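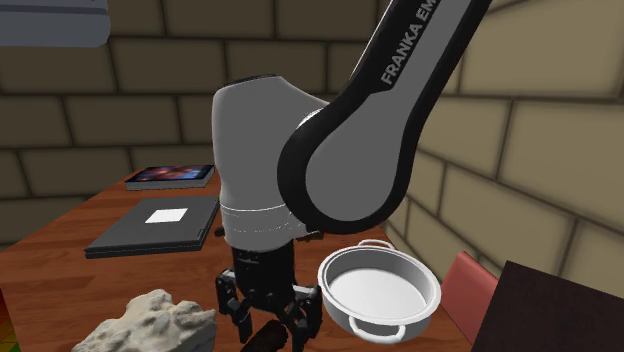
Robot arm over a wooden table, brick walls behind.

Tour Guiding, Unit 4: Pacing a Walking Tour

Welcome back, everybody! We ended last time with the Huvik old town route, and I promised we'd get to timing, so let's do that now. Your walk is 2855 meters long and it has 10 stops, and you have 60 minutes before the group is due back at Clunard Square. Guests walk slower than you do (they look up, they take pictures, they tie a shoe), so please pace the route with a friend before you write a word of your script.

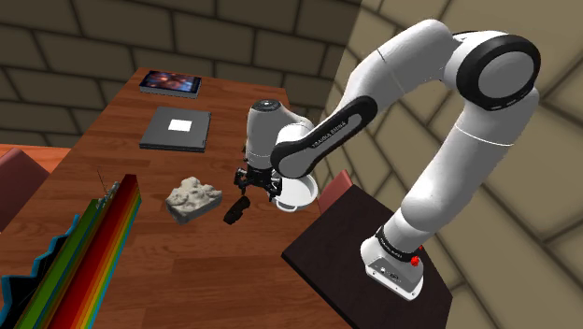
White robot arm on its dark brown platform, with the gripper above the long table.

Keep your longest story for the Schwaiger Gate, where people can lean on the wall and get comfortable. The stretch along the Lora is 700 meters with no stop at all — a lovely chance to chat with whoever is walking beside you.
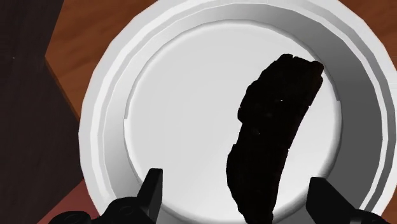
If you fall behind, shorten a story and leave the walking pace alone. For next class, bring your stop list with minutes written beside each one.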